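The Price of the Second Pair

When Hannelore Bachmann started to plan the equipment budget for Prirkano, she had one line in her spreadsheet for hardware. It said "grippers, pair." By November the line had become a separate sheet with its own tabs, and she had stopped showing it at the morning meeting because the discussion took too long.

Prirkano is a small company that wants to teach machines to do housework, mainly the work in bedrooms: making beds, folding, putting things back where they belong. It does not own many robots. For most of the year it owned one arm, bought second hand, and the arm stood in a corner with its cover on. The money went to hand-held grippers, the kind a person carries through a normal home while doing a normal task, so that the movements can be recorded and used for training later.

I visited them because I wanted to understand how a company of this size decides what to buy. I have written about automation in big factories, and there the answer is usually a long document with a payback period on the last page. At Prirkano there is no payback period. "We are buying hours," Bachmann told me. "The question is only how many good hours I get from each purchase, and I did not know it when I made the first order."

The first order was two pairs. This seemed generous to her at that time. One pair would work and the other would wait in a case as a reserve. In practice both pairs were in use from the second week, and then one had to go back to the supplier, a firm called Grarnis, for a repair to a finger. The repair itself was covered. The shipping was not, and the two weeks of waiting were also not, and the person who should have recorded during these two weeks was paid in full.
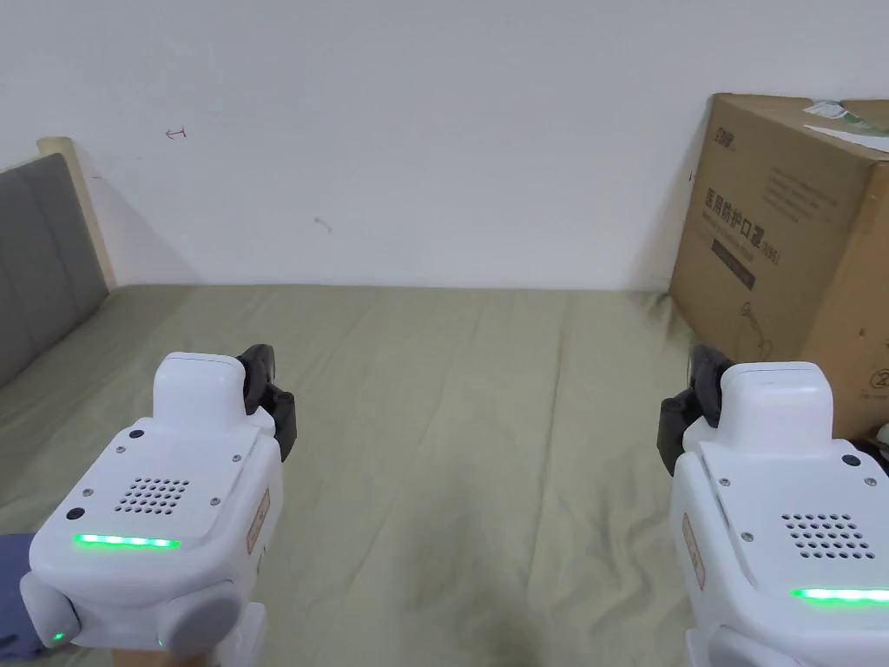

She now calculates with a rule she made herself: for every two pairs that work, one pair rests. The rest pair is charged, checked and ready to leave the office in the morning. Her colleagues complained at first that this was expensive equipment lying in a drawer. She showed them the salary cost of the two lost weeks, and the complaints became fewer.

Finbarr Lynch sees the same problem from the other side. He manages the recording sessions, and before this he planned tours for a theater company, which he says is a similar job with heavier boxes. His list of things that were missing in the first budget is long. There was no money for spare fingers. There was no money for sheets, and a project about beds needs many sheets, in different colors and thicknesses, because a system that has seen only one kind will learn only that one. He bought 60 sheets in the first round and had to ask for more before the season was over.

Then there are the homes. Prirkano pays the owners 200 dollars for a day in a furnished apartment, and Lynch thinks this is fair, but the original plan had assumed that friends of the staff would lend their bedrooms for nothing. Some did. A friend will lend you a bedroom one time, maybe two times. After that you are a customer.

"You can get a discount on the device," he said to me. "You cannot get a discount on somebody's apartment at eight in the morning."

In the middle of the year the company had to choose between two ways forward. The first was to stay with Grarnis and order more of the same model. The second was an offer from Hurthorpe, whose grippers were cheaper by 400 dollars for a pair. Bachmann was in favor of the cheaper offer for almost a month. What changed her opinion was a test she did with Lynch in which they recorded the same task with both models. The data from the two did not fit together well. The fingers had a different length and opened to a different width, and an engineer would have needed several weeks to bring the old recordings and the new ones into one form. Prirkano had 487 hours of old recordings at this point. She was not ready to put them at risk for the discount.

I asked if she was now dependent on one supplier. She said yes, and that she had written this in the risk section of the plan in clear words, so that the investors could read it before they signed. She also negotiated a fixed price for fingers for the next order. It is the part of the contract she likes most.

For the coming year the plan has a different shape. Devices are less than half of the total. The rest is for people, apartments, storage, repairs, transport and linen. There is a reserve which Bachmann refuses to give a name, because in her experience a reserve with a name is spent by spring. The robot arm will finally get its cover removed, if the second apartment on Daly Street can be rented for long enough to install it there.

Lynch has already asked for a bigger van.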